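Two jaw designs go head to head in Vutdale suturing trial

9 Nov 2025
Reading time: 1 minute
Print this article
E-mail this article

The surgical robotics workshop at Vutdale has begun comparing two sets of gripping jaws for robot-assisted stitching. One set is made by Hajdu, the other by Rurel. Both are fitted to the same pair of arms and run from the same controller, so that only the jaws change between sessions.

Each set will be used for 500 stitches on tissue pads. The trial team records how often the needle turns in the jaws, how often it has to be picked up again and how long each knot takes. The Hajdu jaws went first and had done 31 stitches by the end of the opening session. 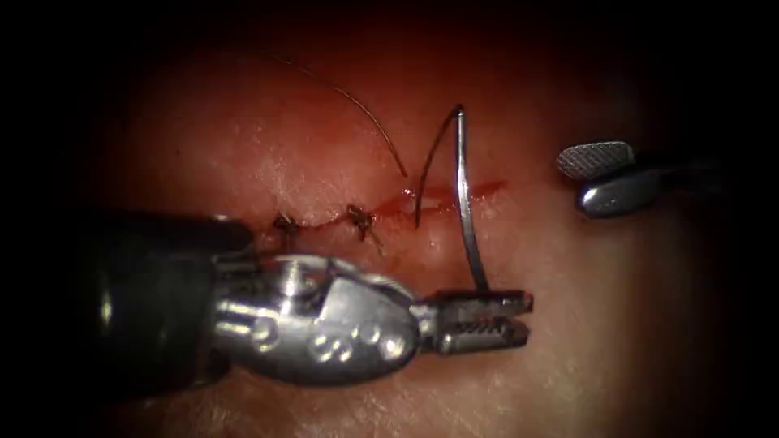

Ornano, in a reader's comment on the workshop's notice, asked whether the trial would also cover wear, as finely grooved jaws can lose their hold on a needle well before they look worn. The comment suggested going to 800 stitches with one pair left unchanged.

The workshop replied that wear would be checked separately. A pair from each maker will be measured before the first stitch and again after the last, using a bench gauge that pulls a needle out of the closed jaws.

A change of controller settings is also planned. The closing force will be stepped through 11 levels, starting with the lowest. Sessions with the Rurel jaws are due to start in December, and results for both sets will be published together.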